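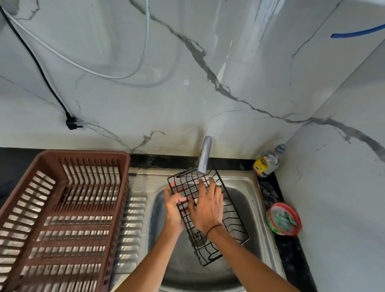

Wire rack over the sink, spout end first.

Section 2: Cleaning and mounting the carrier

Okay, the fun part is close! Before the rack goes on the Tidumen (that's my name for the little shelf-to-table robot this guide builds), it needs a proper wash. Mine is a plain black wire dish rack, and any rectangular one with a square grid will do. I skipped the wash on my first build and the foam pads slid off the wires by the next morning, taking a bowl of clementines with them.

1. Unplug the Tamano drive board and leave it in the other room. I mean it, don't have it on the kitchen counter.

2. Rinse the rack under the faucet. Tilt it so the spout can reach the far corners, and hang on to the rim with your other hand.

3. Work dish soap into the grid with a scrub sponge. Go along the wires first, then across, then flip the whole thing and do the underside.
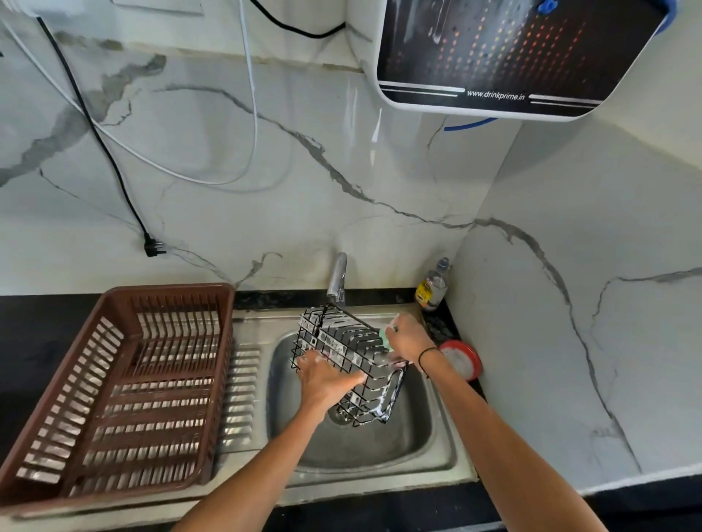
Pay extra attention to the spots where two wires cross, that's where my pads let go. Keep the sponge soft, too. Steel wool will go straight through the black coating.

4. Rinse until it stops feeling slick, then towel it off and let it stand for 24 hours.

CAUTION: Don't rush the drying. Water hides in the joints and drips right onto the motor tray underneath.

5. Stick the foam pads on, press hard, and set the rack on the 2 Ulloa brackets from Section 1. Tie it down with 13 zip ties (I put the extras on the front edge, it takes most of the bumps).

Note: If you bought the Medel lift kit, the brackets sit a little wider. Bend the tabs in by hand until the rack stops rattling.

6. Push down on each corner. If it rocks, loosen the ties on that side and try again before you plug the drive board back in. Wiring is in Section 3.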